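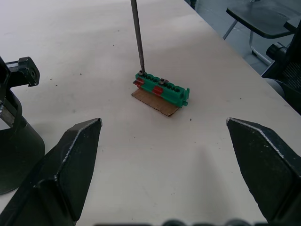 March, evening

Started on the right arm before lunch. Fellow had been losing its gripper zero again, a drift I first put down to the fingers and now put down to the wrist cable. The cable loop on the right side is stiff, and at full wrist rotation it pulls on the connector. I moved the clip one position down the forearm and gave the loop more slack. Ran the wrist back and forth for 60 cycles at half speed. No fault. I did the same at full speed after coffee and got one warning, an encoder mismatch that cleared without a restart. Logged it and left it alone.

Finger tips next. The edges are worn along the top, more than I remember from the last check. They still close square at the tip, tested with a strip of paper at three points along the contact face. The last pair came from Šimkus and went on more than 2,000 cycles ago. Rūta Kivi wants to swap both pairs on both arms at once so that the offsets stay comparable. I would have run these until they slipped. Her argument is better, and the order goes out tomorrow if Fondedel answers about the payment terms.

Screw task afterward. The cardboard under the terminal block is a poor solution but it stops the block from skating when the blade comes down. I want a proper nest for it. Until there is one, the block position gets taught again at the start of every session, which costs me a quarter of an hour. Taught it twice today. The first time I had the wrist camera offset from the old bracket still loaded, and every approach came in to the left of where I wanted it. Reloaded the offset file, checked it against the left-end screw, saved it under a name I will recognize.

Itzel Camacho came by in the afternoon with the Praltero update. She had it on a stick and a page of notes, two of which applied to us. The grip force limit is now set per arm, so I had to enter the value again on the right side; it had gone back to default. Speed limits survived the update. So did the joint names, to my surprise.

Then the two-arm check, with both grippers brought in low over the middle of the front table.
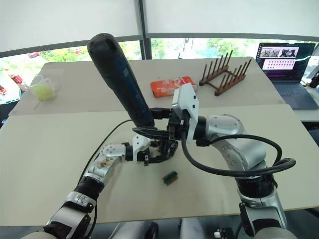 Clearance between the wrists is the thing to watch in that pose. The planner treats each cable as if it lay flat on the housing, and the right one does not. I added a padding volume on the outside of the right wrist and the planner now picks a longer route, slower by 700 ms. Acceptable. Itzel thinks the padding could be halved. I will try that with the arms at low speed and my hand on the stop.

Open points. Joint ring on the left forearm to be wiped down and checked for play. The left wrist cable lies across the tabletop and needs a guide. Table 2 to be leveled again, the bubble was off at the window end. Ask Rūta for the torque figures on the finger screws — I tightened by feel last time and did not write anything down.

Powered down at ten to seven, brakes on, both arms parked.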